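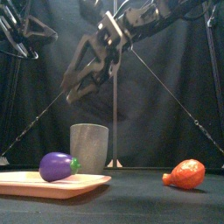 Jelle Wouters reckons most companies in our line would be better off recording fewer examples and throwing more of them away. We put that remark on our wall, and then on this page, as it's the closest thing Sotden has to a philosophy.

About us

Sotden gathers examples for learning systems. A person drives the arms through a small job, say getting a toy eggplant onto a tray, and the recording goes to a client who hopes a machine will pick up the habit. Sometimes it does. We've been doing this with a staff of 14 and we remain hard to impress.

Our last set, Gernivis, closed at 1,562 recordings. We rejected nearly 200 for hesitant driving or sloppy labelling, and we're still arguing over 34 more. Bigger sets get advertised every month. Ask how many of those recordings anyone has watched to the end.

We don't promise that a system trained on our work will behave in your kitchen. Toy vegetables are a modest test, and we'd be wary of any centre that told you otherwise.

Rejection notes come with every order.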